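Trimside, a month in

Jan 8, 2023

I said in the last post that I'd stop paying for things with "sim-to-real" in the name, and then I went and paid for Trimside. So you can discount what follows by however much you like.

For anyone who hasn't had the sales email yet: Trimside is a subscription from an outfit called Clarkurska. You get a simulator with a set of ready-made rooms, a wrist camera view that's meant to match what a cheap two-finger gripper sees, and a pile of pre-recorded pick-and-place runs you can train on. The idea is that you do your learning in there, on fake floors with fake mugs, and then move the result onto the arm on your bench. The tier I took is 200 dollars a month. There's a cheaper one at 50, but it leaves out the floor and lighting variations, and those were the only reason I was interested.

My arm is a Bivero, bought secondhand, and it has the stiffness in the second joint that they all seem to get. I use it to pick small stuff up off the floor of my workroom. That's the whole ambition. Screws, pen caps, the little foam feet that fall off my monitor stand. I've been trying to get it to do this without hand-coding every case, and I've been failing in a fairly steady way since May.

So, the good part first, because there is one. Setup was painless. The installer ran, it found my graphics card, and I had a gripper moving over a floor before my coffee was done. If you've ever tried to get one of the free simulators going on a machine that wasn't built for it, you know what that's worth. I've lost whole weekends to that kind of thing. The documentation is short but it was written by somebody who had used the product, and the example scripts ran the first time I tried them.

The wrist view is where I started to get suspicious. The brochure leans hard on realism. It uses the word "photoreal" on nearly every page. What I got, when I put the camera straight down over one of the wood floors, was a decent-looking texture that goes a bit soft when you get close. That may be fine! Real cheap cameras are soft up close too. But it's soft in the way a stretched picture is soft, and a real lens is soft in a different way, with the edges of things smearing when the arm moves. A network will happily learn the difference and then be no use to you on the bench.

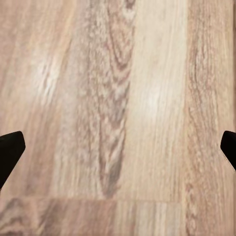 What bothers me more is how the product handles having nothing to pick up. A large part of my real problem is the arm deciding it has seen a screw when it has only seen a knot in the floorboards, or a bit of shine off the varnish. I want a lot of training frames of bare floor, with busy grain and glare, where the right answer is "leave it alone." Trimside can make those. You just switch off the object spawner. But the scoring tool treats every run without a grasp as a failed run, so as soon as you add bare floor your numbers go through the basement, and the dashboard starts offering you tips on improving your grasp rate. I don't want to improve my grasp rate. I want it to stop grabbing at the floor.

I wrote to support about this. Princess Panganiban wrote back the next morning, and she was polite and clear, and she understood the question, so full marks there. She told me you can set a "null target" flag in the run settings and the scorer will leave those runs out. I tried it. It does leave them out. That isn't the same as counting them correctly, and when I said so she agreed and put in a feature request. I have put in feature requests with other companies. I know where they live.

Now the numbers, such as they are. I trained on 2,000 of the supplied runs, using their default recipe, and moved the result over to the Bivero. I expected it to be bad and it was a bit less bad than I expected. It went to the object more often than my hand-written version did, particularly on the gray mat by the door. On the wood it was worse than my version. It went for grain. It went for the bright patch where the window lands in the afternoon. Once it lined itself up over a dark swirl in a board and closed its fingers on it with what I can only call confidence.

Then I added my own bare-floor runs and trained again, and the grabbing at nothing dropped off a lot. So the simulator can do the job. But I was the one who had to know it was needed, and I had to go around the scoring tool to do it. I'm not sure what the extra money bought me, apart from the floors.

About those floors. The upper tier advertises "endless" variation in materials. I went through the wood set and there are 4 base patterns. They get tinted and rotated and the lights get moved, and after a few evenings you begin to recognize the same figure in the grain coming around again with a different suntan. Maybe that's enough. People who know more than I do say you can get a long way on changes in color and light alone. I would still like the word "endless" to be used with a bit of shame.

Some smaller gripes, in the order I wrote them on the back of an envelope. The gripper fingers come in black and you can't change that without editing a file by hand. My fingers are orange, since I printed them from what was on the spool, and I had to go digging. The file does have comments in it, I'll grant them that. The camera offset is given in a different unit from everything else in the settings, and I found this out the slow way. Exported video has no timestamps. And the thing phones home on every launch, so if your internet is down you aren't simulating anything that day, even though all the work is happening on your own computer. That last one really annoys me.

A friend asked why I didn't go with Longo instead. I did look. Longo does the training on their machines and sends you back a finished file, and for a lot of people that would be easier. I don't like not being able to see what went in. With Trimside I could at least put the view over a patch of floor, look at what the network was looking at, and swear at it in an informed way. I'd also have to upload video of my workroom to Longo, and my workroom is not fit to be uploaded.

Would I tell you to buy it? If you have a standard arm, a plain surface and objects about the size of a mug, then the cheaper tier will probably get you moving faster than the free tools, and you can cancel once you've got your runs out. They do let you keep what you've exported. I checked the terms twice. If your trouble is the kind I have, small things on a busy floor, I'd hold off until the scorer learns what an empty floor is for. Ask them about it before you pay. If enough of us ask, that feature request may yet see daylight.

I've dropped down to the 50 tier for now, and I saved my floor runs before I did. The second joint on the Bivero has started clicking, so the next post will be about grease.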